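Let the Gutters Wait for a Person

My mother-in-law, Marites Macapagal, has lived in the same house in Stodbridge for fourteen years, and for twelve of those years the gutters were cleaned by Hamon, a two-person business from the next suburb. They came in May, before the heavy rain, and sometimes again in spring if the gum tree had been generous. Last year Hamon closed. Since then I have read a great deal about gutters, and I have formed an opinion which I would like to defend.

My opinion is that most households should stop buying gutter guards, and should pay a person to come with a ladder.

I know this is not popular. Every home improvement page I open tells me that mesh is the modern answer. You install it once and you can forget your roof. This word, forget, is the one I distrust. In my first language we have a saying that a roof remembers everything, and I did not understand it until I owned one.

My brother-in-law Jericho had mesh fitted to his own house. The quote was for 40 metres and the final bill was 1284 dollars. For two winters he was very pleased. In the third winter the water started coming over the front edge of the gutter in a sheet, straight onto the path. He went up and found that the fine bits, the seed husks and the grit from the tiles, had made a kind of felt on top of the mesh. Underneath there was also mud, because grit is smaller than the holes. To clean the mud he had to unscrew the mesh. So he did the old job, with an additional job in front of it.

The seller told him that mesh is "low maintenance, not no maintenance." This is fair, and I believe it was even printed in the brochure. But if the mesh must be brushed every year, somebody must still climb the ladder every year, and then I would like to know what exactly was bought.

People answer me that the mesh keeps out birds and, in dry areas, embers. I accept this completely. If you live beside bushland, please follow the local advice and do not listen to me. I am writing about the ordinary suburban street, with one or two big trees and neighbours close on each side, where the guard is sold for convenience.

There is a second argument, and it matters more to me. When the man from Hamon came down from the ladder, he always had something to tell us. One bracket was loose behind the kitchen. A tile had slipped. The downpipe near the laundry was joined badly by the previous owner and it would leak into the wall one day. None of this was on the invoice. He saw it because his face was thirty centimetres from it. A product that keeps people off the roof also keeps away the only eyes the roof ever gets.

I admit the weak side of my position. Good cleaners are hard to find now. After Hamon closed I called five numbers, and two answered. One wanted to sell me mesh. The other was Sison, a young man who works alone, and he could come in three weeks. He came in five. He did careful work, he put the wet leaves in our green bin without being asked, and he charged a little more than Hamon did. I thought it was a lot until I went up the ladder myself to look at the result and my knees informed me that it was cheap. 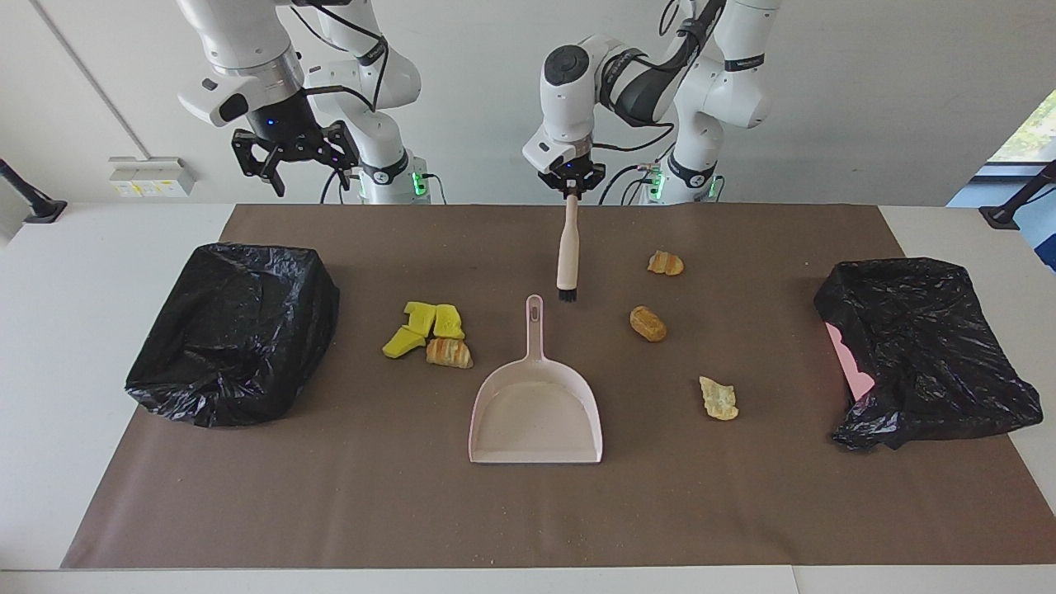

I should also say something about doing it yourself, because many readers will think of it. For a single-storey house with firm, level ground, it is possible. You need a good ladder, gloves, a bucket with a hook, and another adult who stays at the bottom and does not look at the phone. For two storeys I would never do it, and I was quite angry when Jericho did. He is fifty-three and he has a bad shoulder. The money he saved that afternoon would not pay for one visit to the physiotherapist.

What I would like to see is a return of the neighbourhood arrangement. On Hesness Street, behind ours, six houses book the same cleaner for the same day. He parks once, he moves his ladder from fence to fence, and each house pays less than it would pay alone. It requires one person to make the phone calls and to remind the others to leave the side gate unlocked. I have offered to be this person for our street. So far two houses have agreed, and one more is thinking.

Marites wants mesh, by the way. She saw it at her friend's place and she likes that it looks tidy from the upstairs window. It is her roof, and I have told her my opinion perhaps more times than was polite. We have agreed to wait until after the next clean, and to ask Sison what he thinks when he comes down.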